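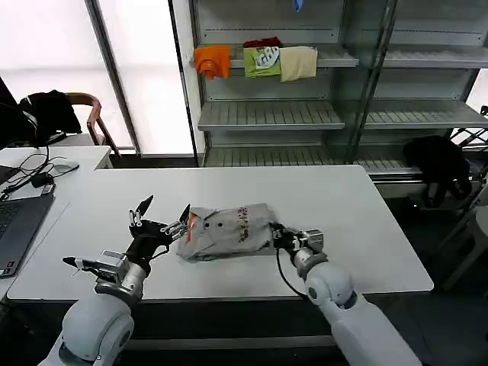 Most claims about clothing waste begin with a number, and most of those numbers are weaker than they look. We are told how many times a garment is worn before it is thrown out, as if someone had stood by the wardrobe and kept a tally. Take a light grey shirt with dark buttons and a printed pattern down the middle, lying folded on a white table. Its fold says nothing of how often it has been worn, and a survey that asks its owner will get a guess.

## 6.1 What the surveys measure

The Bullwood survey is often quoted. It sent forms to 639 homes and set aside 103 that came back half filled in. The people who gave up may well have been those with the fullest cupboards, yet the report treats them as if they were like everyone else. Its authors then asked about "the past year" in July, when few people are thinking about winter coats.

The Fotau study used a diary instead. This is better, but a diary changes habits - people who must write down what they wear tend to wear more of it.

In this chapter we look at both methods, and at the Edwards correction, which claims to repair the first. We are not convinced that it does. Before reading on, write down how many shirts you own, then go and check.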